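Ticket: wrist view freezes during teleop, gripper state lags leader
Component: Drisska teleop bridge
Task family: tabletop tidy, packaging (flattened cartons, trays, bottles)
Priority: normal
Status: resolved, one follow-up open
Opened by: Nele Hendriks

Summary

During remote demonstrations on the marble table setup, the wrist stream stalls for short periods while the arm keeps following the leader. When the stream comes back, the recorded gripper width is behind the commanded width. Episodes with this fault look normal on quick playback. They fail the alignment check on export, with the message "gripper_state older than frame, limit exceeded."

First seen in March after the move to the Zervas build. Not seen on the previous build, but the previous build was only used with the leader arm on the wired link, so this is not a clean comparison.

Setup

Follower arm with two-finger gripper, wrist camera on. Leader arm with trigger handle, operator seated in the next room, wrist view on one monitor. Bridge runs on the Fukomura mini PC. Recorder runs on the same machine. Export target is the Vellow format, one file per episode.

Steps to reproduce

Start the bridge, then the recorder.
Home both arms. Wait for the leader to report ready.
Start an episode and approach any light object on the table.
Close the gripper in small steps, the way an operator does on thin card.
Hold, then lift.

The stall shows up at the small closing steps. It does not show up if the trigger is pulled in one motion.

Expected: state and frame timestamps stay within 18 ms of each other.
Observed: offset reaches 300 ms during the stall and recovers over the next few seconds.

Log, first pass

09:40 Swapped the camera cable. No change.
09:55 Lowered stream bitrate. Stalls shorter, still present. Offset unchanged.
10:20 Ran with the recorder off. No stall. Operator confirms the view is smooth through the full close.
10:35 Recorder on, image writing off, state only. No stall.
10:50 Recorder on, images only. Stall present.

So the recorder image path is involved. The arm control loop is not affected in any of these runs; joint tracking stays clean throughout. That matches the operator's report that the arm "feels fine, I just can't see it."

Log, second pass

13:10 Pulled frames from one of the failed episodes to check exposure. Auto exposure was on, and the window plus the polished top gave it plenty to react to. When the wrist tilts, exposure time changes, and the frame interval changes with it. Locked exposure and reran.

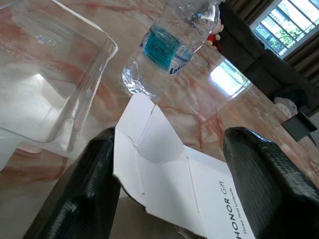 Wrist view, umbrella box between the fingers.

13:30 With exposure locked, frame interval is steady. Stall still present at small closing steps. Exposure was a second fault, worth fixing, but separate from this one. Left it locked.

13:45 The carton is a hard case for the operator in any event. It is light, it folds where you don't want it to, and the useful feedback is all visual. Operators close, check, close again. Each check is a trigger change event.

14:05 Counted trigger events in the bridge log. One slow close produced 21 events. One fast close produced a single event.

14:15 Each trigger event makes the bridge write a marker to the recorder. Each marker forces a flush of the image buffer before the next frame is accepted. That is the stall. The flush blocks the camera callback, and the state reader waits on the same lock.

Cause

Marker writes were made synchronous in the Zervas build so that gripper events would line up with frames. With slow closes they arrive faster than the disk can flush. The wrist view shares the callback, so the operator loses the picture at the point where it is needed most.

Fix

Markers now go to a queue and are written with the next frame. No flush is forced. State reader has its own lock. Changes are in the bridge only; the recorder file layout is the same and old episodes still open.

After the change:
Stall not reproduced on slow closes, wired or wireless.
Offset stays under the 18 ms limit.
Export to Vellow passes on all new episodes.

Comments

Nele Hendriks: Please keep the slow close in the test script. I had been testing with a fast pull, and that is why this got past me on the first install. Also, do not ask operators to close faster as a workaround. The policy copies what they do, and a fast close on folded card is not a demonstration I want in the set.

Reply from bridge maintainer: Added. The test now replays a recorded slow trigger trace against a dummy camera. Fails on the old build, passes on the new one.

Nele Hendriks: What about episodes already recorded? We have 800 from the affected build.

Reply from bridge maintainer: Run the alignment check over the full set. Anything over the limit should be dropped, not shifted. The offset is not constant inside an episode, so a fixed correction will move the good parts out of line. Commanded width is correct in all of them – if you train on commanded width only, the state lag does not matter, but the frame gaps still do.

Nele Hendriks: Dropping them. We will redo the carton part of the task. Clear plastic items mostly used a fast close, so I expect more of those to survive.

Follow-up, open

Exposure lock is set by hand at the start of a session and is lost when the camera is replugged. Needs to go in the config file, with a per-site value. The value for the marble table should not be copied to other sites; it was set with daylight from the window and will be too dark for a room with the curtains closed.

Also requested: a small on-screen light in the operator view that turns red when the newest frame is stale. Operators kept driving on a frozen picture during this fault, with no way to tell it from a still arm. Assigned to the bridge maintainer, no target build yet.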